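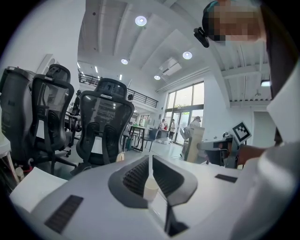 Meeting room chairs and table

The mesh chairs in the back meeting room are staying. A few people asked after the September notice whether they would be replaced along with the old desk seating, and the answer is no. They are black, on rolling bases, with a headrest, and they suit the white table well enough for long sittings.

Hannelore Kälin has gone over the room and asks everyone to keep to the following.

Please push the chairs back against the wall side when you finish. Left in the middle of the floor they block the way to the door, and the cleaners come through at 6 on Friday mornings.

The headrests adjust by hand. Pull up with both hands, evenly, and stop when it clicks. One was forced last month and the replacement part from Pratico cost $200, so if yours is stiff, leave it and write the problem on the sheet by the door.

The white tabletop marks easily. Use a coaster for hot drinks and wipe up coffee straight away with the grey cloths from the kitchen cupboard. The spray from Skuronis is fine on the table but should be kept off the mesh, where it leaves a pale ring. Warm water and a drop of dish soap will do for the chairs.

Anything propped against the walls, boards included, belongs to a current booking. Ask before you shift it.

We looked at buying a second table for the room. The quote from Sturkel came to $1175 delivered, and there is $500 left in the furnishings budget this year, so it will have to wait. If your group needs more table space, there are three folding tables in the storeroom next to the stairs. Sign them out at the front desk and bring them back the same day.

Bookings for the room are made through Hannelore, in person or by a note in her tray.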